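Posted in May by Mahsa Sadeghi

Tondbridge Football Club invites applications for the position of Assistant Coach, Senior Women. The appointment is for two seasons and is based at the Plernton ground. Applicants must hold a current coaching licence and a valid Working with Children Check. 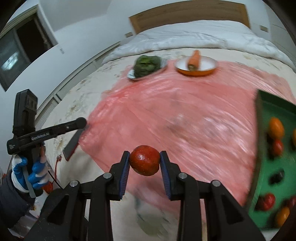 Football Department, Tondbridge FC

The appointee will report to Head Coach Hooman Bakhtiari and attend six hours of training each week. Applications should include a résumé and the names of two referees.

Contact: Football Department, Tondbridge FC, Plernton | © Tondbridge FC | Back to top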